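Brandes Table and Counter Protection Boards
Item group 114

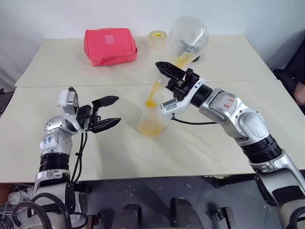
The Brandes range is supplied to offices, schools, clinics and shared kitchens that need to protect existing furniture without replacing it. Boards are laid directly on the table or counter and are held in place by their own weight. No adhesive is required for indoor use.

Sizes and finishes
Boards are offered in two widths and three lengths, in cream, light gray and white. Custom lengths are cut at the Trarard warehouse and require 14 working days before shipment. Custom orders cannot be returned unless the board arrives damaged.

Care
Wipe the surface with a damp cloth and mild soap. Do not use bleach, scouring pads or solvent-based cleaners. Cups and plates may be placed on the board during normal use. Pans taken directly from a stove or oven must be set on a trivet.

Storage
Store boards flat in a dry room. Boards that have been kept rolled or stood on end should lie flat overnight before they are put into service.

Ordering
Standard boards are sold individually or by the carton. Institutional accounts ordering 500 boards or more receive contract pricing, and delivery may be divided among several addresses. Purchase orders must show the item group number, the color and the delivery contact for each address.

Replacement corner pads are listed separately under the Pemau accessories heading.

Requests for samples and written quotations should be directed to Saranya Iyer, Institutional Sales. Prices on this page were last revised on 5/2/24 and do not include freight.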